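Zivance Home
Bedroom / Blankets and throws / The Hägglund Wool Blanket

The Hägglund Wool Blanket
Woven for Zivance by Detus
Single, double and king

We have been selling the Hägglund for long enough now that people write to us about it as though it were a member of the family, and we do love getting those letters (please keep them coming!). It's a plain, honest sort of blanket, brushed on both sides, heavy enough to stay where you put it on a January night and still light enough to throw over your knees when the telly is on and the heating has gone off.

The wool is spun and woven by Detus, who have made our blankets from the start. They finish the two short ends with a blanket stitch and leave the long sides with a woven edge, so there is no satin trim to fray or catch on a fingernail. A few customers have asked us to bring the satin back. We did think about it — we even had samples made up — but the stitched ends wear so much better that we've stayed as we are.

Colours: oatmeal, moss, slate, and the new rowan red
Double size: 195 cm wide
Weight of cloth: 405 grams per square metre
Fibre: pure new wool
Washing: wool cycle, cool, dry flat

A word on washing, as it's what we are asked most. You really don't need to do it often. Hang the blanket outside on a breezy day, give it a good shake, and it will come in smelling lovely. If something does get spilt, dab it with cool water and leave the rubbing alone. When you do wash it, use a proper wool liquid and go easy with it, then pull the corners gently square while it dries.

Moths are the other worry. Put it away clean, in a cotton bag with the neck tied, and look in on it now and then over the summer.

From our journal: dressing the bed in layers
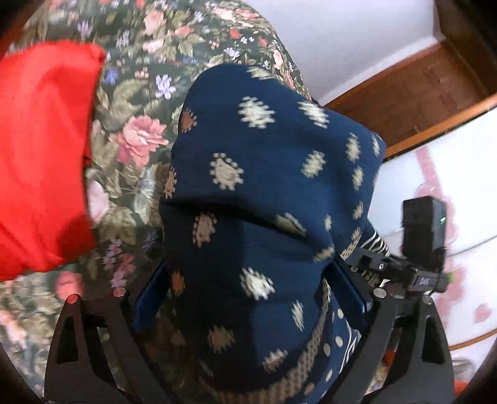

Words by Gunnel Granström
6 February 2018

I am very fond of a bed with more than one pattern on it. A dark green floral bedspread will happily take a navy print beside it, and a touch of bright red wakes the pair of them up. With all that going on, I'd choose the Hägglund in oatmeal and tuck it in underneath, turned back a hand's width at the top so that you get the wool against the sheet.

If your bedspread is plain, have the moss or the rowan and let it lie across the foot of the bed instead.

Delivery and returns

Blankets leave our Sidedetti warehouse within 3 working days, and you have 13 days to send one back if the colour isn't right in your room. Please keep the paper band, and tell us which colour you'd like in its place.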